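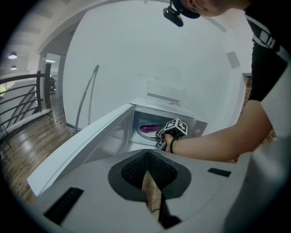
Cooking for One After Forty Years of Cooking for Six

Darlene Caron still owns the 12-quart stockpot. It sits on top of the refrigerator in her apartment in Petby with a dish towel folded inside it, and she has no plans to use it.

"I made chili in it the first winter I lived here," she said. "I ate chili until I couldn't look at it. Then I froze the rest and I didn't look at that either."

Caron, 71, raised four children in a farmhouse outside Rullanow and cooked supper there nearly every night. She moved to a one-bedroom after her husband died. The kitchen has a stove with four burners, one of which works poorly, a microwave, and a counter she measured at 27 inches. Since last November she has taught a free class at the Pelletier branch library for people who are cooking for themselves, many of them for the first time.

We talked at her kitchen table over two afternoons. She had a notebook with her, a green one with a coil binding, where she writes down what she cooks and what she throws out.

The throwing out is where she started. In her first months alone she kept shopping the way she always had. She bought the five-pound bag of potatoes, the family pack of chicken thighs, the big bunch of celery.

"Celery was the worst," she said. "I would use two stalks. I grew up in a house where you didn't waste food, so I would leave it in the drawer until it was bad enough that I didn't feel guilty."

She began writing it down to shame herself, she said, and found that the same six or seven things came up every week. Celery, parsley, sour cream, the second half of a can of tomatoes, bread, lettuce. She stopped buying lettuce entirely and switched to cabbage, which keeps for weeks. Bread goes into the freezer the day she buys it, sliced, with the slices pulled apart first so they don't stick. She freezes leftover tomatoes in a muffin pan and moves them to a bag.

I asked what people get wrong when they first come to her class. She thought about it for a while.

"They divide everything by four," she said. "They take the recipe they know and divide it by four, and then it's one egg divided by four, and they give up and have cereal."

Her approach is to cook parts of meals. On an ordinary week she makes one pot of rice or barley, roasts one pan of vegetables, and cooks one kind of meat or a pot of beans. None of it is seasoned much beyond salt. Over the next three days she turns it into different suppers. Barley goes into broth one night and gets fried with an egg the next. She showed me a page from the notebook where a single pan of carrots and onions had turned up in four different meals.

She also changed her pans. The large ones went to her daughter. She kept an eight-inch skillet, a small saucepan with a lid, and a loaf pan she uses for almost everything that goes in the oven. "You put one chicken thigh in a big roasting pan and the juice all burns off," she said. "In the loaf pan it stays put."

The class has had 203 people come through so far, by the library's sign-in sheets. It is capped at 18 a session because of the size of the room. Caron had expected mostly widowers. There have been plenty of those, but she also gets divorced people in their forties, a few college students, and a number of women her own age who know how to cook perfectly well and have stopped.

"That's the group I worry about," she said. "The men want to learn. You tell them how long to boil an egg and they write it down. The women say, oh, it isn't worth it just for me. I said that too. I said it for a year."

What changed, she said, was a doctor's visit. Her weight was down and her blood pressure was up, and the doctor asked her to list what she'd eaten the day before. It was toast, a banana, canned soup and more toast. She remembers being embarrassed reading it out loud.

She does not teach from a cookbook. Students get a two-page handout with a shopping list for one week and a page of cooking times. The list has changed several times, mostly because people told her things cost too much. Ground beef came off it and canned salmon went on, then the salmon came off too.

She is not strict about scratch cooking. She uses frozen peas and frozen spinach and bouillon cubes. A baked potato, she said, is a fine supper, and the microwave is a fine way to make one, provided you poke holes in it first and let it sit for a few minutes afterward. She does the same with sweet potatoes and winter squash, though she cuts the squash in half.

Eating at the table is the one rule she holds to. She sets a place, with a fork and a cloth napkin, and turns off the television. The first few weeks it made her feel worse, and she told me so plainly.

"It was very quiet," she said. "I could hear the clock. I used to get up in the middle and wash something."

Now she listens to the radio at supper, usually the news. Once a week she eats with Serkis, a neighbor down the hall. They take turns, and the rule between them is that nobody makes dessert. He brings store-bought cookies anyway.

Toward the end of the second afternoon she got up to check on a pot of white beans. She had started them at noon with half an onion and a bay leaf. I asked what they were going to be.

"Tonight, just beans," she said. "Tomorrow I'll see what's in the drawer."

Related stories
Six vegetables that last more than two weeks
What to keep in a very small freezer
Pelletier library adds evening hours
Readers share their best one-pan suppers
How to sharpen a kitchen knife at home

We use cookies to remember your settings and understand how readers use this site. By continuing to browse, you agree to our use of cookies. Accept | Manage settings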